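The Small Kitchen, Played Full Size

Arlo Kapoor keeps the colanders on the lowest shelf, where anybody over four feet tall has to crouch to get at them. I crouched. There must be a couple of dozen down there, nested into each other like hats, in every pastel you could want, and when I lifted the top one out the whole stack gave a soft plastic sigh. I was hooked before I had even put my notebook down.

The place is called Haladden, and it is a lending library for play kitchens. You can walk out with a single whisk if that's all you came for. Most families take a tub, and a tub at Haladden is a wonderful thing: a few pieces of real kitchenware, a few pieces of toy food, a plate or two, and usually one item that makes no sense at all until a child gets hold of it.

I should say that I am a sucker for this stuff. I had a play kitchen as a kid, a cardboard one my uncle made from a refrigerator box, and I ran it as a soup restaurant for what felt like a decade. I can still remember the weight of the ladle, which was my grandmother's and far too big for the pot. So I came to Haladden in June ready to be charmed, and I was, but I also came away thinking differently about what belongs in a play kitchen and what can stay at the store.

Real things, small things

Kapoor opened the library with 11 tubs, all of them filled from his own cupboards and a long winter of yard sales. Now there are 129 in circulation. They go out with a laminated card inside the lid and come back with the card chewed.

His first rule is that at least half of every tub should be the real thing. Real measuring cups, real colanders, real plates (he likes melamine, and he'll talk about melamine for as long as you let him). The toy half is the food.

"You can't hand a three-year-old a real strawberry and expect it to be there in an hour," he told me, pulling a handful of pretend ones from a drawer. "But a real measuring cup? That'll last her until college."

I tried this at home with my niece, who is four and has opinions. She has a very nice toy kitchen set with its own tiny pans, everything to scale, everything matching. I put one of my old measuring cups in with it and didn't say a word. Within the afternoon that cup had been a soup bowl, a bathtub for a bear, a hat for the same bear, and a scoop for something she called "the sprinkling." The tiny matching pans sat on their tiny matching stove.

Size has a lot to do with it, I think. A child's hand fits around the handle of an ordinary measuring cup perfectly well. And real kitchenware does real things! Holes let water through. A cup that says it holds a certain amount does hold it, every time, and you can pour it into the next one up and see what happens. Toy versions often skip the part that works.

In praise of the colander

If you only add one thing to the play shelf, Kapoor says, add a colander. He would put one in every house in the country. I've come around to this completely.

Think about what you can do with it. You can wash fruit in it, pretend or otherwise. You can hold it up to a window and make a patch of dotted light on the floor. You can push pipe cleaners through the holes, or dry spaghetti, which makes a terrific hedgehog. Turned over, it's a turtle or a hill. It carries blocks. It goes on heads, of course, and it seems to go on heads in every family, with no one having taught anyone to do it.

Oval ones are his favorites because they don't roll off the table and because two children can each hold an end. Look for a good smooth rim with no seam. The metal ones are beautiful and make a glorious racket, so you'll want to decide how you feel about glorious rackets before you bring one home.

The ketchup question

Every library has its most borrowed item, and at Haladden it's the ketchup. I'd have bet on the cake. There's a spectacular cake, three layers, with slices that come apart, and it does fine. But the ketchup bottle has a waiting list.

Marcus Tillman, who teaches a mixed preschool group a few blocks away and borrows two tubs at a time, thinks it's about power. Children don't usually get to be in charge of the ketchup. Somebody taller holds the bottle and somebody taller says when. In the play kitchen, the ketchup is finally theirs, and they put it on everything. He has been served ketchup on pancakes, ketchup on grapes, ketchup on a wooden train. He was once served a plate with the bottle itself lying across it and told it was "the big one," and he ate the big one with a knife and fork and asked for seconds.

I love that answer, and I'd add that a bottle has a terrific shape. It has a top and a bottom and a neck, it tips, it wants to be shaken. It comes with its own sound effects. A toy carrot is very nice, but you can only chop it.

What to skip

Tillman's group gave me the best piece of advice I heard all summer, which is to put less out. He used to set up the whole kitchen every morning, every pan and every pizza slice, and by ten o'clock it was all on the rug. Now he puts out a plate, something to pour with, something with holes in it, and a little food. The rest stays in the cupboard until somebody asks.

The play got longer right away. With fewer things on the table, children started noticing the ones in front of them. A girl in his group spent a whole morning moving two strawberries between a plate and a cup, with a running commentary about who they were and where they were headed (sisters, the airport).

Kapoor packs his tubs the same way now. The early ones were stuffed. He thought families wanted value, and families did say thank you, and then the tubs came back with most of the contents still sitting in the bottom untouched. He owns more than 300 pieces of toy food these days and would happily send out six at a time.

As for what not to bother with, both men were in agreement. Skip food that's glued to its plate. Skip anything that talks. Skip the sets where a single piece only works with one other piece, unless you have a child who really loves a puzzle. And check the small things carefully if there's a baby in the house, because play fruit can be very small indeed and babies are thorough.

Colors, or why nothing matches

I asked Kapoor whether he tries to coordinate. Some of the tubs are so pretty, all soft greens and pinks with a jolt of red from the fruit, that I assumed somebody was doing it on purpose.

He laughed at me. He buys what he finds. But he does think a plain plate is better than a patterned one, and I agree with him there. Put a red strawberry on a pale plate and it just glows. Put it on a plate with a cartoon rabbit and you've got a fruit and a rabbit competing for attention, and the rabbit wins. Plain bowls, plain cups, bright food. It makes even a very modest dinner look like something from a good restaurant.

Setting one up at home

You don't need a lending library for any of this, though I hope you get one. Go through your own cupboards first. Nearly every kitchen has a spare measuring cup, the odd size that got separated from its ring, and a plate that doesn't go with anything. Jars with lids are excellent once you've made sure they aren't glass. Old canisters are even better. A child will open and close a canister more times than you'd believe possible, and you can hide the fruit inside.

Then find a surface. A low table is lovely, but a tray on the floor works, and so does an upturned crate. Pale surfaces show everything off. Wash the lot in warm soapy water now and again, and let it air-dry in the colander, which is one more thing a colander can do.

Keep it out all year, too. Tillman says people treat play food as a toy for one birthday, and then it slides under the bed. In his classroom the kitchen is open 365 days a year in spirit, even when the building is locked, and he swears the children come back from vacation and pick up the same meal where they left off.

My niece certainly does. I was over there last week and she handed me a bowl before I had my shoes off. It was full of nothing. I asked her what kind of nothing, and she looked at me with great patience and went to get the ketchup.
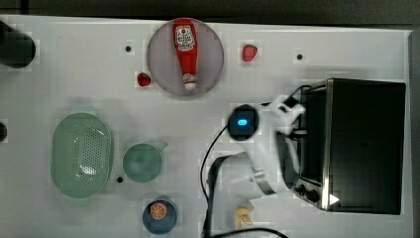 Ketchup on the plate, strawberries on the side, and an oval colander in pale green.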